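Skalto Fitted Sheet in Pale Sage
Home > Bedroom > Sheets > Fitted

Item no. 1210
Sizes: Twin, Full, Queen, King
Color: Pale Sage (also sold in Oat and Chalk)
Fabric: washed cotton, 300 thread count
Care: machine wash at 40 degrees C, tumble dry low

If you've bought sheets from us before, you may remember the old sage, which leaned a little minty under a bright bulb. We went back and forth on it for most of a winter, pinning swatches up in the stockroom and carrying them out to the window and back again, and the shade we settled on is softer and grayer. It gets along nicely with a concrete or painted floor, and it's kind to stronger colors too, so a deep blue blanket or a row of plum pillows won't fight with it.

The cotton is washed before it's sewn, so the sheet feels broken in from the first night. It does crease! We'd like to be clear about that, as every so often one comes back to us with a note saying it won't lie flat. Washed cotton keeps some wrinkles, and most of us here have grown rather fond of them. If you prefer a smoother bed, take the sheet out of the dryer while it's still slightly damp and stretch it straight onto the mattress, then give it a pass with your hands from the middle outward.

Elastic runs all the way around the hem, and the pockets take a mattress up to 41 cm deep. Taner Akgül, who runs our sewing room, added a small woven tag at the foot end this April, so you can stop turning the thing around three times before you find the right corner.

Plenty of customers tell us the bed is also where the laundry gets folded, and we do the same at home (a wide bed beats any table for laying out a long sleeve).
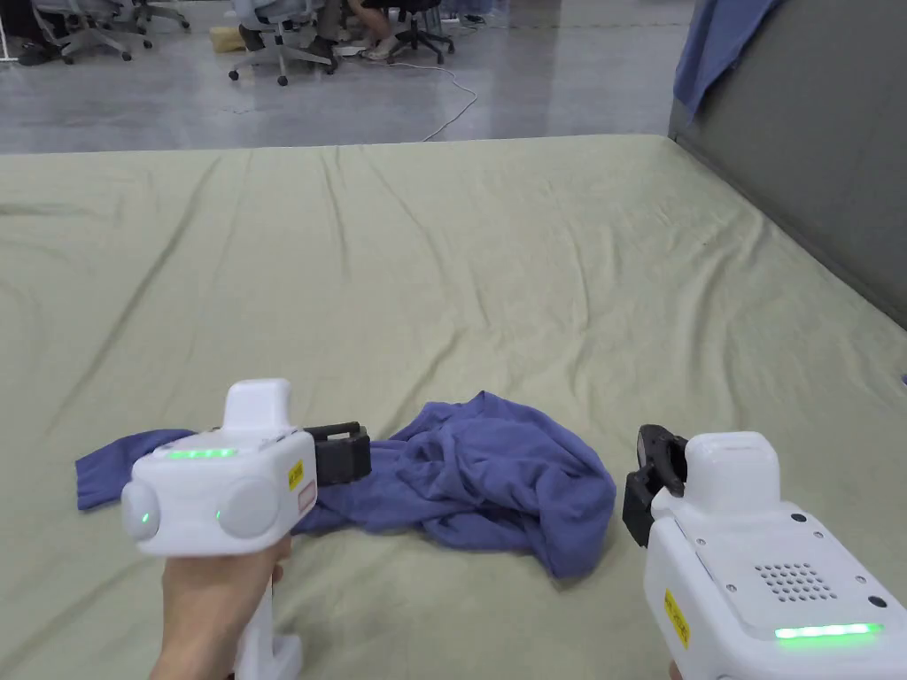
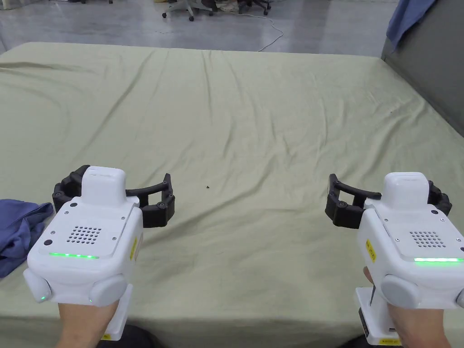 Pale Sage, on the bed

Wash new dark clothes separately a few times before you pile them on a light sheet, especially if they're still damp. For the sheet itself, skip the bleach, which will turn the sage patchy, and go easy on fabric softener.

Matching pillowcases are sold in pairs under the Gileck name, and the Navarrete duvet cover comes in the same shade. Swatches are free, so do ask for one if you're unsure about the color. Write to Povilas Vītola at the order desk and he'll put one in the mail for you, usually the same afternoon.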